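Bruvar to Move Cabinet Work to Former Brusberg Mill

Bruvar, the family-owned furniture maker, will move its cabinet work into the former Brusberg mill in February and close its two smaller shops in Usby, the company said Sunday.

All 100 employees have been offered jobs at the new site. The mill is 15 miles from Usby, and Bruvar will run a shuttle bus in the morning and late afternoon for at least the first year. Workers who decide not to move will get severance pay based on how long they have been with the firm.

"We have been trucking half-finished cupboards across town between two buildings, and every trip costs us time and a few scratched doors," said Hina Mohmand, the company's general manager. "Having the saws and the finishing room under one roof was going to happen sooner or later. The mill came up for lease and the price was right."

The mill has stood vacant since its last tenant, a carpet warehouse, moved out. Its owner, Khokhar Properties, has replaced the roof over the main hall and is putting in a new loading dock on the river side. Daniyal Rajput, who manages the building for Khokhar, said the dock should be finished before the first machines are delivered. A second floor will stay closed until the stairs are rebuilt.

Bruvar shipped 623 wardrobes and tall cabinets last year, up from 505 the year before. Most went to apartment builders, with the rest sold through the Usby showroom. The showroom will stay open on its current schedule and is not affected by the move.

Some neighbors of the mill have raised questions about truck traffic on the narrow road leading to it. Noreen Bugti, who lives across from the main gate, asked the company at a public meeting to keep deliveries out of the early morning. Mohmand said trucks would not arrive before 8 a.m. and that drivers would be told to use the north entrance. Bugti said she would like to see that in writing.

The Usby shops will go up for sale once they are cleared. Naheed Talpur, a local real estate agent, said she expects interest from small repair businesses, which have had trouble finding space with high ceilings and street access.

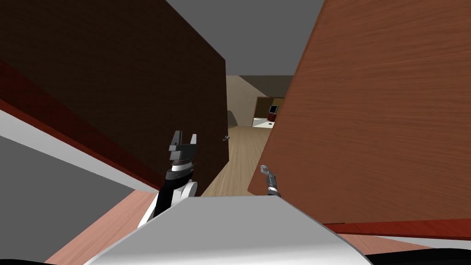
Bruvar plans to keep its current line of cabinets through the move and add new finishes later in the year. Design manager Obadia Mohamedi said builders have been asking for darker wood after several years of pale fronts. The very dark chocolate brown of the panel at the upper left, with its faint grain and small metallic handle, is close to what customers now bring in as a reference, he said, and a reddish-brown edge like the one along its bottom is a common request too. Prices for the new finishes have not been set. Orders placed before the move will be filled from the Usby shops.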